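Water cooler bottles: where do you keep the spares, and has anyone ditched them for plumbed-in?
Office & Workplace > Kitchens, Coffee & Water
17 replies

magpie_lane
Started February 2022

Hi all, hoping for some opinions. We've got a bottled cooler at work (small office, 13 of us) and I've somehow inherited the water order. Our supplier is Starkolis and they drop the big bottles wherever the driver feels like it. I'd love a proper storage spot but we don't have a cupboard deep enough. Do you rack them, leave them on the floor, put them outside? And is it worth looking at a plumbed-in unit instead? I got a quote from Kinden and nearly choked on my tea.

tofu_and_toast
Rack, every time. We bought a Cemer one, holds the bottles on their sides, and it's the best money we've spent on that kitchen. Before that they were all over the floor and I stubbed my toe on one every second morning. The colour is a horrible beige but you get used to it.

gumboot_gary
Racks are a waste of money for a small office IMO. Stand them up against a wall and get on with your day. They don't go anywhere.

tofu_and_toast
Until somebody knocks one over, gary! Ours rolled under a desk and took a bin with it.

gumboot_gary
One bin in how many years though?

saltbush22
Keep them out of the sun, whatever you do. We had ours under a north-facing window and you could see green in the bottles by the end of summer. I rang Nikolaidis (our mob) and they swapped them but weren't thrilled about it. Now they live in the hallway behind the door.

magpie_lane
Oh no, saltbush, that's worrying, ours are right near the windows too. How long had yours been sitting there?

saltbush22
Too long, I'd say. We over-ordered over the holidays. If you're getting through them every week or so I wouldn't lose sleep, but I'd still shift them or pull a blind down.

quokka_post
Going against the crowd here, we went plumbed-in and I miss the bottles. The filter needs changing, the bloke who does it charges $60 before he's even opened his toolbox, and the water tastes the same to me. With bottles, if you run out, you order more. The only bad part is lifting the things (my back has opinions about that).

tofu_and_toast
Get someone to help you with the lift, or ask for the smaller bottles. Most suppliers will do them if you ask nicely.

gumboot_gary
Magpie, chuck up a photo of the room, we're all guessing.

magpie_lane
Fair enough! It's a bit of a mess, cables everywhere, please be kind. Cooler's in the middle, and the spares are over to the right by the window.
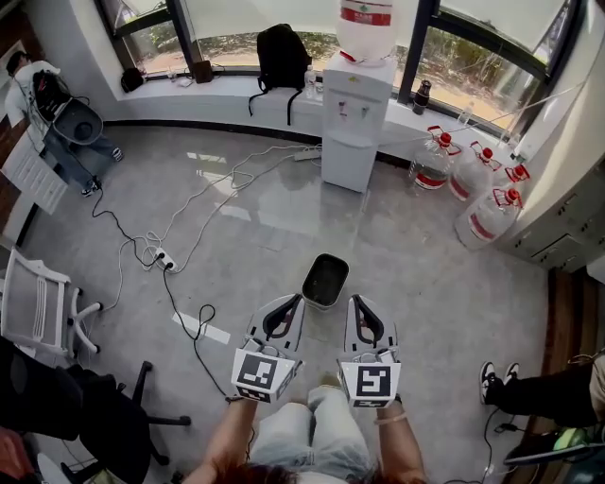

RE: Water cooler bottles: where do you keep the spares
saltbush22
Yep, I'd move those away from the glass. What about the other side of the filing cabinet, is there any room there? And stand up the one that's lying down, or put it in a rack with its mates.

gumboot_gary
I take it back a little. My real gripe is the cords. I'd sort those before spending a cent on a rack, you don't want to be carrying a full bottle across that lot. There's a power strip near the bottom of the cooler as well, and I'd want that up off the floor in case of drips.

tofu_and_toast
Agree with gary for once, mark the calendar. Cable covers first, THEN a rack.

magpie_lane
Okay, cords first. I'll measure up beside the filing cabinet tomorrow and see if a Cemer would fit. Does anyone know if they come in a colour other than beige?

tofu_and_toast
Grey, I think, but it was out of stock when we bought ours.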